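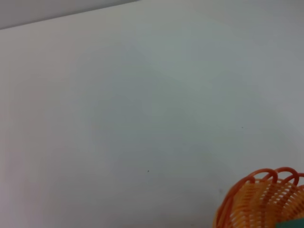
Surfaces come first on the Koltgate round, and this time I was delighted with them. The big pale top in the sorting room has no marks worth writing up apart from a few tiny blemishes, and the orange plastic basket with the looped rim is the sort of thing I'd like to see more of, as you can spot it from the door. I went over the rim with a fingertip, loop by loop, feeling for splits. Looped plastic is lovely to look at but it can crack at the bend, and a cracked loop is sharp enough to catch a child's sleeve or a thumb. It passed.

Checked by Ataberk Soylu, 1st January. Toy and craft library, Koltgate, ground floor. Key: **OK**, **Watch** (look again next round), **Fix** (out of use until done).

## Tables and worktops

- [x] Top steady when leaned on at each corner. **OK.** Rock solid!
- [x] Edges smooth to the hand, no lifting or splinters. **OK**
- [x] Leg bolts tight. **OK.** One by the window wanted a quarter turn, which I gave it.
- [x] Top wiped down and dried before anything is put out. **OK**
- [ ] Blemishes noted and compared with last time. **Watch.** Last round's sheet only says "fine", so I've nothing to compare with. They're small and my nail doesn't catch on them. Please write down where they are next time, even if it's just "near the left end".

## Baskets, tubs and trays

- [x] Rims and handles free of cracks. **OK** for the orange basket, see top.
- [x] Nothing sharp left in the bottom. **OK**
- [ ] Stacked no higher than the shelf lip. **Fix.** The tall stack in the Mathias cupboard leans forward when you open the door. I took the top ones down and put them on the floor of the cupboard, which will do until the new shelf goes in.
- [ ] Lids match their tubs. **Watch.** Two of the Prikotum tubs have swapped lids and neither closes properly. Beads get out. I found one under the radiator, still very shiny.
- [x] Baskets set back from the table edge when small children are in. **OK.** I asked at the desk and everyone knew this one without looking it up, which cheered me up no end.

A word on washing the plastic ones. Warm water, a drop of washing-up liquid and an old toothbrush for any curly or looped bits (it really does get right in there, I'm a complete convert). Don't use the Gritside scouring powder on them. It's great on the sink, but it dulls plastic and leaves scratches that hold dirt.

## Floor and walkways

- [x] Clear way from door to tables. **OK**
- [x] Mats flat, corners down. **OK.** The new tape is brilliant.
- [ ] Step stool feet in place. **Fix.** One rubber foot missing. Stool is in the back office with a note on it. Please don't bring it out again, however handy it looks.
- [x] Spill kit where the sign says it is. **OK**

## Electrics and lighting

- [x] Sockets covered when not in use. **OK**
- [x] Leads in good order, no tape repairs. **OK**
- [ ] Glue guns stored cold and unplugged. **Watch.** Cold, yes, but one was still plugged in with the socket off. Pull the plug too.
- [x] Even light over the tables. **OK.** Much better for spotting pins and staples than the old tubes were.

## Fire and first aid

- [x] Extinguisher seal unbroken, needle in the green. **OK**
- [x] Exit door opens with one push. **OK.** It used to stick every August, so keep an eye on it when the weather warms up.
- [ ] Plaster box stocked to 50. **Fix.** Well short, and the small ones have gone completely. Order 200 this time and keep the spare packs in the office.

## To do before the next round

1. New foot for the step stool — or a new stool, if the foot can't be matched.
2. Shelf for the Mathias cupboard.
3. Sort the Prikotum lids.
4. Plasters.
5. Start a blemish note for the tabletops. A rough sketch on the back of this sheet is plenty.

Thank you to whoever labelled the pen drawers, they're wonderful. Sheet goes in the blue folder by the kettle.

A.S.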